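4.2 Do shared tables really fill up at random?

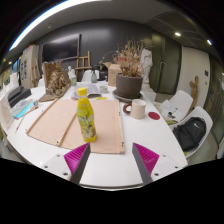
Figure 5. Shared table in the Grusirholm studio. Photo: Rundevberg Workspace Survey.

Earlier work on shared studios tends to treat clutter as noise, the leftovers of people who did not tidy. The Grivthorpe report goes further and claims that objects on a common table "settle" into zones of use within a month. We doubt both views. The table in Figure 5 holds a mug, a coaster, a dried plant in its pot and a plaster bust within a short reach of one another, while papers and an open booklet lie toward the back. A keen reader could call this a drinking zone, a display zone and a reading zone. But there is a small white cup beside the papers too, and the yellow bottle stands on a sheet of cardboard with two strips of wood, which fits no zone in the Grivthorpe scheme.

Our log for the whole survey has 3,535 object entries, and we coded 800 of them twice. Coders agreed well on what a thing was – far less well on what it was for. The dried plant was the worst case. It was marked as decoration, as drawing material and as waste, and we see no sound way to choose among these from a photograph. Claims about zones that rest on such labels should be read with care, ours included.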